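Leave the Slow Movies Alone

I finally watched Rosley last night, all 571 minutes of it if you count the restored version (I do, and my back does too). It took me 2 evenings and a lot of toast. And I loved it! So I want to grumble a bit about people who keep asking for a shorter cut.

The complaint is always the same: nothing happens for the first hour. Well, a ferry comes in, a woman looks for her brother, and a man fixes a door. By the time the smuggling plot shows up you know that harbor like your own street, and when things go wrong there, you feel sick about it. Try getting that from a trailer. 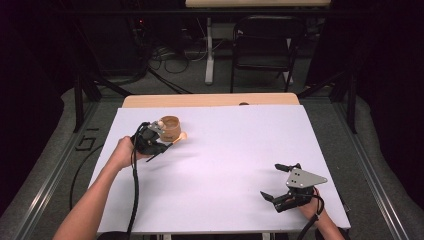 What a cut would cost

Remember Trornthorpe? The studio took out 13 scenes before its June release, and what was left was a chase with a few sad faces stuck in between. I saw the long version years later and it was a different movie, funny even. The detective has a whole running argument with his landlady (gone from the short one, every word of it).

I'm not saying every thriller needs nine hours. Sangkhawat is a tight little thing and I wouldn't add a minute. But let the long ones be long, and take a break when you need one. I've got Brernuvano lined up next, and I'm buying more bread.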